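# Bundgaard two-arm bench cell

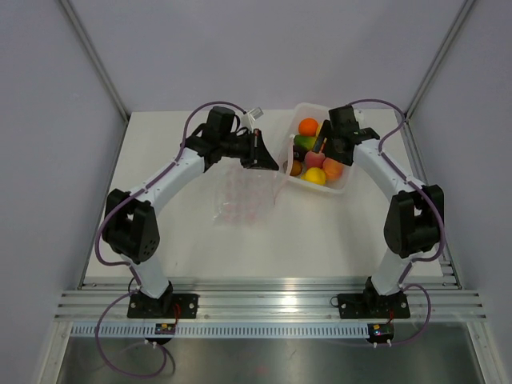 *Elínborg Østergaard, applications lead, Bollemex*

Two arms on one rail, inside a walled enclosure. The cell handles small mixed items, and we set it up on toy fruit in a clear container before a customer's own goods go in.

Packers at Rutside now load containers and check finished bags. The reaching is left to the arms. Shifts kept the same headcount, and two people moved to setup after training in September.

- Part no. 546
- Spare grippers: order as 2,009
- Service: every 2,000 hours, power off at the rail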